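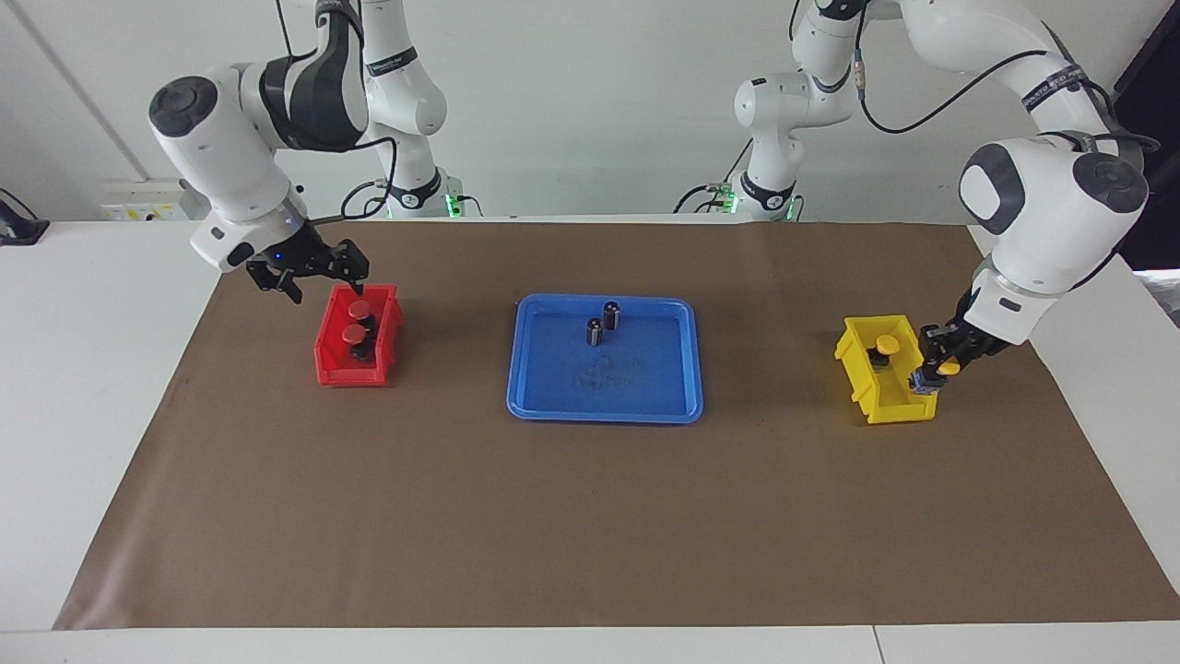 Sorting Cell Project — Final Report
Jinlong Dong and Sibusiso Oosthuizen
March 11, 2019

We use cookies to improve your experience on this site. By continuing you accept our cookie policy. OK

Goal was a two-arm cell that sorts small parts by cap color. Red caps go in the red bin, yellow caps in the yellow bin, anything else stays in the blue tray. Sibusiso did the grippers and the mat layout, I did the code.

Started in November with one arm. Too slow, and it had to reach all the way across for yellow. Second arm fixed that but then they both wanted the tray at the same time. So now there is a lock — one arm over the tray, the other waits.

Wait time was 2000 ms at first. Cut it to 1000 and had 2 bumps in one afternoon, both at the elbow. No damage. Went back to 2000 and left it there.

Color check works ok on the caps. Plain silver tops gave us truble, the glossy ones reflect the ceiling light and get read as yellow. Brown paper on the table helped alot with glare from below, not with this.

Still to do:
- bin positions are typed in by hand, if a bin gets moved the drop is off
- grip force is the same for every part
- log file only keeps the last 6 runs

Code is in the Undero folder, old one-arm version is in Flellen. Dont run the old one with both arms powered, it has no lock.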